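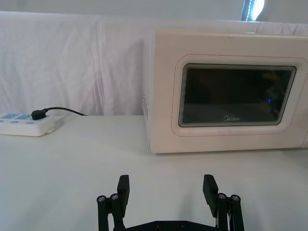 일상기록 > 새벽수영 일기

2025년 1월 22일 수요일 | 글쓴이 물감자

알람을 세 번이나 미뤘다. 네 번째 울릴 때 이불 밖으로 발만 내밀어 봤다가 도로 집어넣었고, 그러고도 결국 갔다. 장하다 나 자신. 수영 가방을 전날 밤에 현관에 놔둔 게 컸다. 신발 신으려면 가방을 넘어가야 하는데, 넘어가서 안 가는 건 좀 양심에 찔리니까ㅋㅋ

밖은 아직 깜깜했다. 입김이 안경에 바로 붙어서 횡단보도 앞에서는 거의 안 보이는 상태로 서 있었다. 1월 새벽 공기는 코로 들이마시면 머리 안쪽까지 찡한데, 이게 싫으면서도 은근히 좋다. 버스 기다리면서 머리 말리고 집에 올 걱정을 먼저 했다. 지난주에 덜 말리고 나왔다가 앞머리가 얼어서 딱딱해졌던 일이 있어서.

루스니스(Lusness) 스포츠센터는 작년 7월에 처음 등록했다. 그때는 여름이라 물에 들어간다는 생각만 해도 신났고, 솔직히 더워서 간 거였다. 겨울에도 다니고 있을 줄은 몰랐지. 여름에 같이 시작한 초급반 사람들은 가을 지나면서 얼굴이 많이 바뀌었다. 나도 11월에는 한 달 통째로 쉬었으니까 할 말은 없다. 감기 핑계였는데 감기는 일주일 만에 나았다.

오늘은 자유수영 말고 강습 날. 강사님이 오자마자 "오늘은 좀 길게 가볼게요" 하시는데 줄 서 있던 사람들 표정이 다 똑같아졌다. 자유형으로 1000미터. 쉬어도 되니까 끝까지만 가보자고 하셨다. 쉬어도 된다는 말을 들으면 이상하게 쉬기가 싫고, 쉬지 말라고 하면 바로 쉬고 싶고, 내 성격이 그렇다.

처음 몇 바퀴는 괜찮았다. 물이 차가워서 오히려 몸이 빨리 움직였다. 그러다가 어느 순간부터 오른쪽 어깨가 뻐근해지고 숨이 자꾸 짧아졌다. 나는 왼쪽으로 숨을 못 쉰다. 연습할 때는 되는데 힘들면 무조건 오른쪽으로만 고개가 돌아간다. 그래서 오른쪽 벽 타일만 실컷 보고 왔다. 앞사람 발을 두 번쯤 건드려서 너무 죄송했는데 벽에서 만났을 때 먼저 가라고 손짓해 주셨다. 아니요 제가 빨라서 그런 게 아니에요... 간격 조절을 못하는 거예요... 라고 말하고 싶었지만 숨이 차서 고개만 저었다.

중간에 수경에 물이 찼다. 주브포트(Zuvport) 수경, 디자인 때문에 산 건데 콧대 쪽이 계속 뜬다. 후기에 다들 얼굴에 착 붙는다고 했단 말이야. 내 얼굴이 문제인가. 끈을 줄이면 눈 주위에 자국이 점심때까지 남고, 늘리면 물이 들어온다. 출근해서 판다 눈으로 회의 들어가는 것도 이제 좀 민망하니 다음 달에는 다른 걸로 바꿔야겠다. 지금은 돈이 없다. 설도 있고.

아무튼 끝까지 갔다! 마지막에 벽을 짚었는데 귀에서 쿵쿵 소리가 났다. 뿌듯한 것보다 배고픈 게 먼저였다. 수영 끝나고 배고픈 건 다른 운동하고 종류가 다른 것 같다. 헬스 다닐 때는 끝나면 입맛이 없었는데, 수영은 탈의실에서부터 머릿속에 음식이 줄줄이 떠오른다. 오늘은 떡국, 그다음에 김치볶음밥, 드라이기 차례 기다리면서는 갑자기 핫케이크. 드라이기 앞에서 옆 분이 귤을 하나 주셨는데 그 귤이 올겨울 먹은 귤 중에 제일 맛있었다.
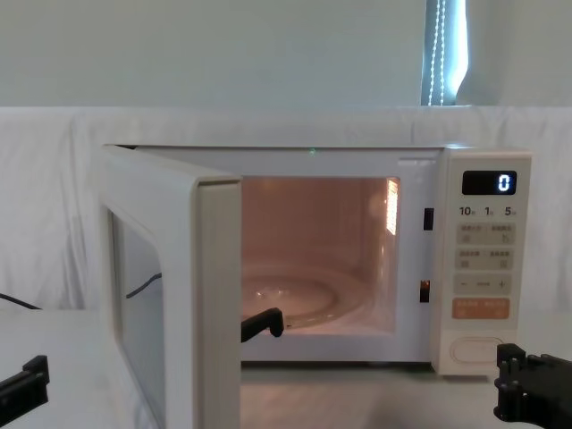
머리를 말리고 나오니까 하늘이 조금 파래져 있었다. 이 시간이 제일 좋다. 몸은 물먹은 이불처럼 무거운데 머릿속은 텅 비어서 걱정거리가 잘 안 잡힌다. 어제 퇴근하면서 끙끙대던 일도 생각해 보려고 했는데 생각이 안 나서 그냥 관뒀다. 출근하면 어차피 다 생각날 텐데 뭐하러.

오는 길에 오트너(Ortner) 빵집에 들렀다. 문 여는 시간이 딱 내가 지나가는 시간이라 이건 운명이라고 본다. 호밀빵을 사려고 들어갔다가 소금빵을 사서 나왔다. 매번 이런다. 호밀빵은 늘 다음에 사기로 한다. 그래도 오늘은 많이 헤엄쳤으니까 괜찮지 않나 싶고, 이 논리로 지난달에도 찐 것 같고.

집에 와서는 식탁에 제대로 앉아서 먹었다. 올해 다짐 중 하나가 서서 안 먹기다. 싱크대 앞에서 대충 입에 넣고 나가는 버릇이 몇 년 됐는데, 그러면 먹은 기억이 없어서 오전 내내 과자를 찾는다. 앉아서 먹으니까 확실히 덜하다. 어제 남은 호박수프도 데우고, 빵은 반 갈라서 찍어 먹고, 라디오를 틀어놨다. 날씨 소식에서 주말에 더 춥다고 했다. 더 추워질 수가 있구나.

웰니스(Wullness)라는 앱에 운동 기록을 남기는데 오늘 칸에 거리를 적고 나니 동그라미가 초록색이 됐다. 그게 뭐라고 화면을 한참 들여다봤다. 예전에는 이런 앱을 깔았다가 일주일이면 지웠다. 빼먹은 날이 회색으로 남는 게 꼴 보기 싫어서. 이번에는 회색도 그냥 둔다. 11월은 거의 다 회색이고, 그 옆에 12월이 듬성듬성 초록이고, 1월은 꽤 볼만하다. 그렇게 놓고 보니까 회색인 달도 그냥 지나간 달 같고 별로 밉지 않다.

왜 이렇게 수영이 좋아졌는지 출근길에 좀 생각해 봤다. 원래 나는 물을 무서워하는 애였다. 어릴 때 계곡에서 미끄러져서 물을 잔뜩 먹은 뒤로 튜브 없이는 무릎 위로 물이 올라오는 데를 안 갔다. 바다에 가면 돗자리 지키는 담당. 가방 지키고, 과일 깎고, 모래 털어주고. 그 역할이 편하기도 했는데 물에서 웃는 소리가 들리면 조금 심심했던 것 같기도 하다. 작년 여름에 등록하러 갔을 때 안내 데스크에서 "수영 해보신 적 있으세요?" 하길래 없다고 했더니 "그럼 좋네요, 나쁜 습관이 없으시겠어요" 했다. 그 말이 왜 그렇게 기분이 좋았는지 모르겠다. 지금은 나쁜 습관이 아주 많다. 발차기할 때 무릎도 굽고 고개도 너무 들고.

물론 다 좋은 건 아니다. 피부가 진짜 건조해졌다. 로션을 발라도 점심쯤 되면 정강이가 하얗고, 머리카락은 빗자루가 되어가고 있다. 수영복도 엉덩이 쪽 색이 벌써 바랬다. 그리고 저녁에 졸린다. 드라마를 틀어놓고 시작 음악만 듣고 잠든 게 이번 주에만 벌써 몇 번인지. 친구들 단톡방에서는 내가 요즘 할머니처럼 산다고 놀린다. 맞는 말이라 반박은 안 했다.

퇴근하고는 별일 없었다. 수건 빨래를 돌렸고, 방에 널었더니 금방 습해져서 창문에 물방울이 맺혔다. 가습기 대신이라고 치자. 저녁은 냉동실에 있던 밥이랑 두부조림. 두부조림은 간이 좀 셌다. 간장을 줄여야지 해놓고 매번 똑같이 붓는다.
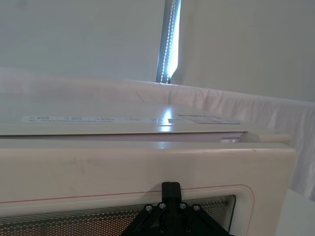 전자레인지로 보이는 기기의 윗면

금요일에는 강사님이 접영을 시작한다고 했다. 접영이라니. 물 밖에서 팔 동작을 따라 해봤는데 거울 속 내가 누굴 부르는 사람 같았다. 허리가 약한 편이라 걱정도 되고, 그래도 멋있게 한 번만 물 위로 올라와 보고 싶다. 딱 한 번만. 동영상도 몇 개 찾아봤는데 다들 너무 쉽게 해서 도움이 안 됐다. 누워서 보다가 웨이브를 이불 속에서 해봤고 종아리에 쥐가 났다.

가방은 다시 현관에 내놨다. 수모는 말려서 넣었고 샴푸가 거의 바닥이라 작은 통에 덜어놨는데 뚜껑이 영 헐겁다. 비닐에 한 번 더 싸야 하나. 귤도 챙겨야지. 오늘 받은 것도 있으니까 금요일엔 내가 드려야겠다. 어깨에 파스 붙였더니 이불에서 파스 냄새가 난다. 자야겠다.

최근 글
- 왼쪽 호흡은 언제 되는 걸까
- 앞머리가 얼었다
- 수영 가방에 넣고 다니는 것들
- 한 달 쉬고 다시 물에 들어간 날
- 호박수프 한 냄비 끓여놓기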